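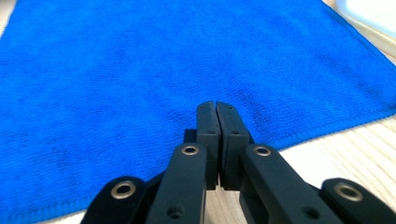 Última modificación de la página: 2018-01-31

Foro Kultaner > Textiles y lavado > Lavandería doméstica
Tema 2213: Pérdida de absorción en microfibra. ¿Suavizante, cal o temperatura?

urdimbre_z
Abro tema aparte porque en el hilo de programas cortos se estaba mezclando todo.

Situación: lote de paños de microfibra de poliéster y poliamida, rizo corto, dobladillo cosido. De nuevos recogían bien el agua. Ahora la gota se queda en superficie, tarda en entrar y, al pasar el paño por un cristal, queda una película. No han visto suavizante, o eso creía: comparten lavadora con ropa de cama que sí lo lleva. Detergente líquido Sallano, dosis de la etiqueta para ropa con suciedad normal. Agua de red sin descalcificar.

Hipótesis que manejo:

a) Restos de suavizante en el cajetín y en la goma, arrastrados al lavado siguiente.
b) Exceso de detergente que no se aclara en el programa corto.
c) Cal depositada en la fibra.
d) Daño térmico por la secadora.

Me interesa saber cuál se puede descartar sin laboratorio y con qué prueba. Ya sé que un paño nuevo cuesta poco. Ese no es el asunto.

aclarado_extra
La a) y la b) se distinguen con facilidad. Mete los paños solos, sin detergente, en un programa largo templado, y mira el agua por el ojo de buey a mitad del primer ciclo. Si hay espuma sostenida, sobra tensioactivo aniónico en la fibra. El suavizante es catiónico y apenas hace espuma por sí mismo. Si no hay espuma y siguen repeliendo, apunta a suavizante o a cal.

Conviene además sacar el cajetín entero y lavarlo a mano. El sifón del compartimento de suavizante casi nunca vacía del todo y lo que queda se diluye y cae en cualquier entrada de agua posterior.

Milano_33
Discrepo en que la prueba de la espuma sirva para separar. Los catiónicos y los aniónicos precipitan juntos. Si tienes de los dos, el complejo que forman no hace espuma y se queda pegado al poliéster, que además es oleófilo. Puedes ver agua limpia y tener la fibra cargada de ambas cosas.

aclarado_extra
Cierto para cantidades parecidas. En un caso doméstico, con arrastre de cajetín, el aniónico está en gran exceso. La espuma se ve.

Milano_33
Se ve si no lleva antiespumante. Los líquidos para carga frontal lo llevan casi todos. No he mirado la composición de ese Sallano en concreto.

urdimbre_z
Hecho el ciclo sin detergente. Espuma escasa, una línea en el borde del agua que desapareció al segundo llenado. Lo anoto como resultado no concluyente, a la vista de lo anterior.

El cajetín sí tenía gel en el sifón. Limpio ya.

Kauppinen
Falta el dato principal: la dureza. Sin eso la c) no se puede ni discutir.

urdimbre_z
16 grados franceses según la hoja de la compañía de aguas.

Kauppinen
Con 16 °f la cal no explica por sí sola una pérdida de absorción así. Es agua media tirando a blanda. Los constructores del detergente la secuestran si se dosifica para ese tramo. Otra cosa es que se dosifique como si fuera agua dura y entonces volvemos a la b).

Mira en el envase si la dosis que usas es la de la fila de agua dura. En muchos envases la tabla está impresa en el reverso de la etiqueta y lo que se lee delante es la dosis máxima.

urdimbre_z
Revisado. Usaba la fila de agua dura. La tabla está donde dices, detrás, en cuerpo minúsculo.

tambor.medio
Entro para defender la d), que se ha quedado sin abogado. El poliéster se fija con calor en fábrica y en la secadora doméstica no se llega a fundir nada, pero las puntas de los filamentos abiertos sí pierden finura con los ciclos repetidos a temperatura alta. Se nota al tacto: el paño deja de agarrarse a la piel seca de los dedos. Si el tuyo todavía engancha, la fibra está entera y lo que tienes es un recubrimiento, que en principio se puede quitar. Si resbala, no hay lavado que lo arregle.

Es una prueba subjetiva, lo admito. Mejor con un paño sin usar del mismo lote al lado.

Milano_33
También resbala un paño con catiónico. Es justo lo que hace el suavizante, lubricar. La prueba del dedo no discrimina si no has decapado antes.

tambor.medio
Por eso hay que hacerla después del decapado. Lo daba por supuesto y tendría que haberlo escrito.

urdimbre_z
Ordeno lo que voy a hacer, corregidme el protocolo si veis algo:

Elegir 2 paños del lote con el mismo uso. Uno se queda como está, de referencia.
El otro, a remojo en agua caliente del grifo con percarbonato y una cucharada rasa de detergente en polvo sin suavizante incorporado. Dejarlo hasta que el agua se enfríe.
Aclarar en lavadora, sin nada más en el tambor, con aclarado adicional.
Secar al aire, extendido y sin plancha.
Pesar en seco, sumergir, escurrir colgado de una esquina hasta que deje de gotear, pesar otra vez. Lo mismo con la referencia.

La báscula es una Trinden de cocina. Para lo que se busca basta.

aclarado_extra
Cambiaría el percarbonato. Es oxidante, sirve para manchas y para desinfectar, pero no desprende un catiónico. Lo que trabaja en ese remojo es la alcalinidad y el tensioactivo. Un no iónico sería mejor que el polvo normal, precisamente por lo que decía Milano_33 de los precipitados.

Y el vinagre, ya que saldrá: para cal sirve, para suavizante no. Nunca en el mismo baño que el percarbonato.

Kauppinen
El percarbonato aporta carbonato al disolverse, así que la alcalinidad la pone él. No lo quitaría. Añadir el no iónico me parece bien.

Respecto al pesaje, escurrir colgado de una esquina da mucha dispersión según cómo caiga el dobladillo, que retiene agua por su cuenta. Cuélgalo siempre de la misma esquina y por el mismo lado.

urdimbre_z
Primera pesada hecha. El paño decapado retiene 165 g de agua después de escurrir. El de referencia queda claramente por debajo, pero se me movió la pinza y no doy el número hasta repetirlo. A ojo, la gota entra en el decapado en cuanto toca el rizo. En la referencia rueda.

La prueba del dedo de tambor.medio, hecha después del decapado: engancha igual que uno sin estrenar. Descarto la d) para este paño.

Para la gota lo extiendo sobre la mesa, con el rizo hacia arriba y sin estirarlo, porque tensado el pelo se abre y la gota entra antes.

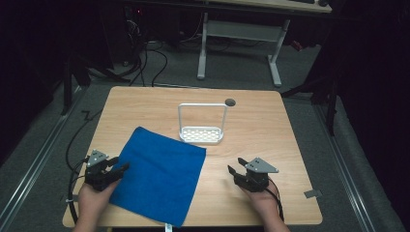

Milano_33: lo de no estirarlo tiene que ir en el protocolo, porque cambia el resultado más que el tipo de agua. Y una gota por zona. Si repites sobre un punto ya humedecido, la segunda entra siempre, incluso con suavizante.

Dicho eso, sigo sin ver demostrada la causa. Has quitado un recubrimiento. No sabes cuál. El decapado alcalino con no iónico se lleva tanto el detergente sobrante como buena parte del catiónico.

urdimbre_z
De acuerdo. Para separar a) y b) habría que ensuciar a propósito: un paño decapado con sobredosis de detergente y otro con suavizante diluido, varios ciclos cada uno.

aclarado_extra
Tienes una vía más corta. Cajetín limpio, dosis de la fila correcta, paños en carga aparte de la ropa de cama. Si aguantan la absorción, te da igual cuál de las dos era.

Milano_33
Le da igual a quien quiere secar cristales. El título del tema pregunta por la causa.

fregadero_dos
Llevo leyendo desde el principio y tengo una duda lateral. ¿Se puede aplicar el mismo remojo a toallas de algodón? Las mías repelen agua desde que las compré.

Kauppinen
El algodón nuevo suele venir con apresto de silicona de fábrica. Se va con lavados sucesivos, el remojo alcalino ayuda algo. Cuidado con los colores oscuros y el percarbonato. En microfibra teñida en masa no hay apenas riesgo, en algodón con tinte reactivo barato sí lo hay.

tambor.medio
Sobre las toallas hay un tema fijado en la sección de algodón. Mejor seguir allí y no mezclar, que el calor en algodón va por otro camino: ahí la secadora abre el rizo y mejora la absorción, al contrario que aquí.

aclarado_extra
No diría "al contrario". En microfibra un secado a temperatura baja también levanta el pelo. Lo perjudicial es la alta.

tambor.medio
Acepto la precisión.

urdimbre_z
Repetida la pesada de la referencia con la pinza bien puesta. Sale otra vez por debajo del decapado, con la misma esquina y el mismo lado. Voy a montar la serie de los dos paños ensuciados. Como la lavadora se comparte, irá despacio. Cuelgo la tabla completa en noviembre, cuando tenga los ciclos hechos, y mientras tanto dejo el tema abierto.

Milano_33
Anota también el detergente por lote de fabricación. Sallano puede cambiar la fórmula sin cambiar la etiqueta, como cualquiera, y te estropearía la serie a la mitad.

urdimbre_z
Compro de una vez garrafas del mismo lote y uso sólo esas.

Kauppinen
Y vuelve a mirar la dureza antes de empezar. Si la compañía mezcla captaciones según la época del año, la hoja que tienes puede no valer para toda la serie. Con unas tiras reactivas te sobra.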